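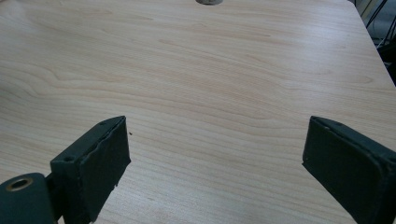
갈라리(Gallari)는 로봇에게 물건 집는 법을 보여 줄 때 쓰는 손잡이 집게입니다. 로봇 팔에 달려 있지 않고 사람이 손에 들고 씁니다. 만든 곳은 히른브리지(Hirnbridge)라는 회사이고, 학교와 도서관에 상자째 빌려주기도 합니다. 집게에는 손가락이 두 개 있습니다. 사람처럼 다섯 개가 아니라서 처음에는 불편해 보이지만, 컵이나 지우개를 집는 데는 두 개로도 됩니다. 두 손가락이 벌어져 있으면 그 사이로 책상이 보입니다. 나뭇결이 물결처럼 이어진 밝은 색 책상 위에서 쓰면 어두운 색 손가락이 눈에 잘 띄어서, 손가락이 얼마나 벌어졌는지 알아보기 쉽습니다. 손가락 안쪽에는 물건이 닿는 어두운 색 패드가 붙어 있습니다.

이 글에서는 갈라리로 무엇을 하는지, 상자에 무엇이 들어 있는지, 빌려서 써 보니 어떤 점이 좋고 어떤 점이 아쉬웠는지 차례로 설명합니다. 어려운 낱말은 글 끝에 모아 두었습니다.

로봇은 왜 따로 배워야 할까요?

컵을 집어 보세요. 아마 생각할 것도 없이 손이 나갔을 겁니다. 그런데 그 짧은 동안 여러분은 꽤 많은 일을 했습니다. 눈으로 컵을 찾고, 손을 컵 쪽으로 뻗고, 컵보다 조금 넓게 손을 벌리고, 컵에 닿은 다음 손을 오므렸습니다. 너무 세게 쥐면 종이컵은 찌그러지고, 너무 약하게 쥐면 미끄러집니다.

로봇은 이런 것을 저절로 알지 못합니다. 예전에는 사람이 하나하나 글로 적어 주는 일이 많았습니다. "앞으로 조금 가라, 멈춰라, 손가락을 닫아라" 하는 식입니다. 이렇게 적어 놓으면 컵이 늘 같은 자리에 있을 때는 쓸 만합니다. 누가 컵을 옆으로 옮기면 로봇은 빈자리를 집습니다.

그래서 다른 방법도 씁니다. 사람이 직접 하는 모습을 여러 번 보여 주는 것입니다. 동생에게 신발 끈 묶는 법을 가르칠 때를 떠올려 보세요. 말로만 하면 잘 모르지만, 옆에서 천천히 묶어 보이면 조금씩 따라 합니다. 로봇에게 보여 주는 것을 '시범'이라고 부릅니다.

그냥 손으로 보여 주면 안 되나요?

됩니다. 그런데 사람 손과 로봇 손은 모양이 많이 다릅니다. 여러분은 연필을 엄지와 검지로 집은 다음 가운뎃손가락으로 받칠 수 있습니다. 손가락이 두 개뿐인 로봇은 그 동작을 똑같이 따라 할 수 없습니다.

손잡이 집게를 쓰면 이 문제가 줄어듭니다. 사람이 움직이기는 하지만, 물건에 닿는 것은 로봇 손과 비슷한 두 손가락입니다. 두 손가락으로 안 되는 일은 사람도 할 수 없으니, 저절로 로봇이 따라 할 만한 동작만 하게 됩니다.

집게에는 작은 카메라도 붙일 수 있습니다. 카메라는 손가락 쪽을 바라봅니다. 그러면 집게가 가는 곳마다 무엇이 앞에 있는지, 손가락이 벌어졌는지 오므려졌는지가 함께 녹화됩니다. 나중에 컴퓨터가 이 영상을 보고 연습합니다.

상자 안에 든 것

빌리는 상자에는 집게 본체, 카메라와 케이블, 갈아 끼우는 패드 한 쌍, 드라이버, 연습용 물건 주머니, 그리고 68쪽짜리 설명서가 들어 있습니다. 설명서는 앞부분이 어린이용이고 뒷부분은 선생님용입니다. 어린이용 부분에는 그림이 많습니다.

집게 본체의 무게는 338그램입니다. 처음에 들면 가볍게 느껴지지만, 같은 동작을 오래 되풀이하면 손목이 뻐근합니다. 설명서에는 9살부터 쓰라고 되어 있습니다. 손이 작은 사람은 두 손으로 잡아도 됩니다.

연습용 주머니에는 나무토막, 스펀지 조각, 플라스틱 컵, 굵은 밧줄 한 도막이 들어 있습니다. 이 가운데 밧줄이 가장 어렵습니다. 집을 때마다 모양이 달라지기 때문입니다.

시범을 한 번 해 보는 순서

우리가 해 본 것은 '컵을 접시 위로 옮기기'입니다. 설명서에 나오는 첫 번째 과제입니다.

먼저 책상을 정리합니다. 과제에 필요 없는 물건은 다른 곳으로 옮깁니다. 컵과 접시를 놓고, 집게를 시작 자리로 가져갑니다. 손가락은 다 벌려 둡니다.

녹화 단추를 누르고 하나, 둘 셉니다. 집게를 컵 쪽으로 천천히 움직입니다. 컵이 두 손가락 사이에 들어오면 손잡이를 쥡니다. 손가락이 컵에 닿습니다. 그대로 들어 올려 접시 위로 가져가고, 컵 바닥이 접시에 닿은 다음에 손잡이를 놓습니다. 집게를 조금 뒤로 빼고 녹화를 멈춥니다.

여기까지가 시범 한 번입니다. 이제 컵을 다른 자리에 놓고 다시 합니다. 컵이 늘 같은 자리에 있으면 로봇은 그 자리만 외워 버립니다. 왼쪽에도 놓고, 오른쪽에도 놓고, 멀리도 놓아야 합니다. 접시 자리도 가끔 바꿉니다.

우리 모둠은 오후 동안 시범을 76번 녹화했습니다. 그중에는 컵을 넘어뜨린 것도 있고, 누가 팔꿈치로 접시를 민 것도 있습니다. 잘못된 시범은 화면에서 골라 따로 빼 둘 수 있습니다. 지우는 단추 옆에 '따로 두기' 단추가 있으니 헷갈리지 않게 조심하세요. 우리는 한 번 잘못 눌러서 멀쩡한 시범을 지웠습니다.

그다음에는 무슨 일이 일어나나요?

녹화한 영상은 케이블로 컴퓨터에 옮깁니다. 컴퓨터 프로그램은 영상을 한 장면씩 나누어 봅니다. '컵이 이렇게 보일 때 집게는 이쪽으로 움직였다', '컵이 손가락 사이에 있을 때 손가락이 닫혔다' 하는 것을 아주 많이 모아 규칙을 찾습니다. 이 과정을 '학습'이라고 합니다.

학습은 빨리 끝나지 않습니다. 우리는 목요일 오후에 시작해 놓고 집에 갔습니다. 그동안 컴퓨터를 끄면 처음부터 다시 해야 하니, 쪽지를 붙여 두는 것이 좋습니다.

학습이 끝나면 로봇 팔에 결과를 넣어 시험해 봅니다. 로봇 팔은 갈라리 상자에 들어 있지 않습니다. 학교에 로봇 팔이 없으면 화면 속 가상 로봇으로 시험할 수 있습니다. 우리는 화면 속 로봇을 썼습니다. 컵이 책상 가운데쯤에 있을 때는 잘 집었고, 가장자리에 있을 때는 자주 놓쳤습니다. 나중에 보니 우리가 컵을 가장자리에 놓은 시범이 별로 없었습니다.

패드 이야기

집게 손가락 안쪽의 패드는 물건이 미끄러지지 않게 도와줍니다. 딱딱한 손가락이 컵에 바로 닿으면 잘 미끄러지지만, 패드가 있으면 좀 더 잘 붙잡습니다. 여러분 손끝이 말랑한 것과 비슷합니다.

패드는 닳는 부품입니다. 맨 위의 사진에서 왼쪽 손가락의 패드를 보면 가장자리가 고르지 않고 조금 일어나 있습니다. 오른쪽 패드는 그보다 매끈합니다. 가장자리가 일어난 곳을 손톱으로 뜯지 마세요. 뜯으면 더 넓게 벗겨집니다. 안쪽의 딱딱한 부분이 드러날 만큼 벗겨졌다면 선생님께 말씀드리고 새것으로 바꿉니다.

패드를 바꿀 때는 두 쪽을 함께 바꾸는 것이 좋습니다. 한쪽만 새것이면 얇은 종이를 집을 때 종이가 한쪽으로 밀립니다. 손가락 겉에는 작은 나사 구멍도 있습니다. 구멍에 연필심이나 찰흙이 들어가지 않게 하세요.

만든 사람에게 물어봤습니다

히른브리지에서 교육용 상자를 맡고 있는 에마누엘 무리이티(Emmanuel Muriithi) 씨에게 질문을 보내고 답을 받았습니다.

손가락을 왜 어두운 색으로 만들었나요?
"교실 책상은 밝은 색이 많습니다. 손가락까지 밝으면 영상에서 손가락 끝이 어디인지 찾기 어렵습니다. 책상이 어두운 색이라면 밝은 종이를 한 장 깔고 쓰세요."

손가락을 세 개로 만들 생각은 없나요?
"만들어 본 적이 있습니다. 둥근 공은 더 잘 집었지만 무거웠고, 어린이들이 손잡이를 쥐기 힘들어했습니다. 지금은 두 개짜리만 빌려드립니다."

시범을 잘하려면 어떻게 해야 하나요?
"천천히 하면 됩니다. 그리고 집게를 움직이다가 중간에 고민하지 마세요. 어디로 갈지 미리 정하고 녹화를 시작하는 편이 낫습니다. 망설이는 동작도 로봇이 따라 배웁니다."

빌려서 써 본 느낌

좋은 점부터 적겠습니다. 집게를 잡는 법은 금방 배웁니다. 손잡이를 쥐면 닫히고 놓으면 벌어지니 따로 외울 것이 없습니다. 컵과 나무토막은 첫날부터 누구나 옮길 수 있었습니다. 화면도 글자가 커서 읽기 편했습니다.

아쉬운 점도 있습니다. 케이블이 짧습니다. 책상 끝에서 멀어지면 줄이 팽팽해져서 집게를 마음대로 돌릴 수 없습니다. 히른브리지의 긴 케이블은 따로 주문해야 합니다. 설명서 뒷부분의 번역도 어색한 곳이 있어서 선생님이 두 번 읽으셨습니다. 얇은 동전은 끝내 못 집었습니다. 설명서에 동전 과제가 있는데, 이것은 빼는 것이 나을 것 같습니다.

비슷한 물건으로 히르보넨(Hirvonen)에서 나온 집게가 있습니다. 히르보넨 집게는 단추를 눌러 손가락을 움직입니다. 힘은 덜 들지만, 얼마나 세게 쥐는지 손으로 느낄 수 없습니다. 스펀지처럼 말랑한 것을 다룰 때는 갈라리가 더 쉬웠습니다. 반대로 같은 동작을 오래 되풀이할 때는 히르보넨 쪽이 손이 덜 아팠습니다.

조심할 것

손가락 사이에 자기 손가락이나 머리카락을 넣지 마세요. 사람 힘으로 닫히는 집게라도 끼면 아픕니다.

케이블은 책상 옆으로 모아서 내리고, 사람이 지나다니는 쪽으로 늘어뜨리지 않습니다. 물이 든 컵으로 연습하지 않습니다.

녹화 단추를 누르기 전에 친구 얼굴이 화면에 나오는지 확인하세요. 카메라는 책상만 찍으면 됩니다. 얼굴이 찍혔다면 그 영상은 지웁니다.

빌리는 방법

상자는 프라크포트(Prakport) 어린이 도서관 안내대에서 신청합니다. 어린이 혼자서는 신청할 수 없고, 선생님이나 보호자가 이름을 적어야 합니다. 돌려줄 때는 집게를 벌린 채로 넣습니다. 닫은 채로 오래 두면 패드가 눌려서 자국이 남습니다. 연습용 물건도 주머니에 다시 넣고, 시범 영상은 자기 컴퓨터에 옮긴 다음 카메라에서 지웁니다.

낱말 풀이

집게(그리퍼): 물건을 잡는 로봇의 손. 이 글의 갈라리처럼 사람이 들고 쓰는 것도 있습니다.
시범: 로봇이 보고 배우도록 사람이 해 보이는 동작.
학습: 컴퓨터가 많은 시범에서 규칙을 찾는 일.
패드: 손가락 안쪽에 붙어 물건에 직접 닿는 부분.
가상 로봇: 컴퓨터 화면 속에서만 움직이는 로봇.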